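The Boiler at Meesuk

The boiler stopped a little after six in the morning. She knew because she had been lying awake listening to it, and then there was nothing to listen to.

She went down in her coat. The boiler lived in a cupboard off the kitchen, behind the ironing board, and had the word Drimari on the front in letters that had once been red. It had come with the house. The man who sold the house had patted it on the way past and said it would see them all out, and he had since died, so it had been right about one of them.

The display said 40, which was not a temperature. She found the booklet in the drawer with the takeaway menus and the spare fuses. Fault 40 was low pressure, or a blocked condensate pipe, or a failed sensor. The customer should check the pressure first and then call an engineer.

The needle was on nothing. There was a silver hose under the boiler with a valve at each end, and the booklet showed a hand turning both. She turned one and nothing happened. She turned the other and water went past her ear with a hiss, and the needle climbed slowly to where the green began. She shut both valves and pressed the button. The boiler clicked nine times, lit, and went out. 40 again.

Her husband had always done this. He'd had a way of holding his breath while it clicked. He was living in a flat in Mimine now, with underfloor heating, and she was not going to ring him at half past six in the morning.

She rang the firm instead. Graltitent had a recorded voice which told her that calls were being answered in order, and then played a piece of guitar music that stopped and started again every minute. She put the phone on the worktop and made tea. When a woman answered, she had to run for it.

"Is anyone in the property over seventy or under five?"

"No."

"Then it's between twelve and six."

"It's cold now," she said.

"Yes," said the woman. "It's cold here as well."
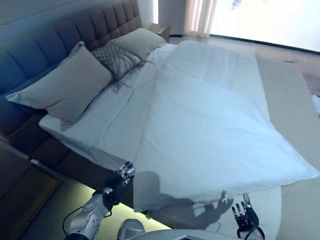
She spent the morning looking for the leak, as the water had to be going somewhere. She began downstairs, putting her hand under each radiator valve and along the bits of pipe that showed. They were all dry, and all dusty. In the bedroom she moved the cushion with the long fringe and knelt on the bed to listen at the wall over the headboard, where he used to say he could hear the pipes running. She heard next door's radio. She stayed there for a while anyway, leaning on the padded top with her ear to the wall, until her knees hurt.

It was in the box room. She had not been in there since April. The radiator under the window had a brown line down one end, thin as a pencil mark, and the carpet beneath it was dark and squelched when she stood on it. His fishing things had been leaning there and they had left a dry patch in the shape of a bag.

She put a roasting tin under the drip. It took a long time to fall, and then another one came. She thought of it dripping through the whole summer with the door shut, and of herself topping up nothing, noticing nothing, having the heating off.

The engineer came at twenty to five. He was younger than the boiler. He took his shoes off at the door without being asked and she saw that one sock was inside out.

"You've found it, then," he said, when she showed him the tin.

"Can you mend it?"

"Not that. It's rotten." He pressed the metal with his thumb and looked at the brown that came off. "I can cap it. You'd have no radiator in here, but you'd have the rest of the house. Do you use this room?"

She looked at the rods and the folded stool and the green box with the broken catch.

"No," she said.

It took him half an hour. He carried the radiator down himself, tipping it so the black water stayed in, and stood it on the path by the bins. Then he filled the boiler again and bled the others, and cleaned out a pipe she hadn't known about. That had been half the trouble, he said – two things at once, and people only ever look for one.

The boiler clicked and lit. They both stood in the kitchen watching it. The number went to 21 and kept going up.

When he had gone she moved the fishing things down to the hall, in three trips. Then she rang Mimine and said they were by the door, and he could come for them when he liked, but he should ring first.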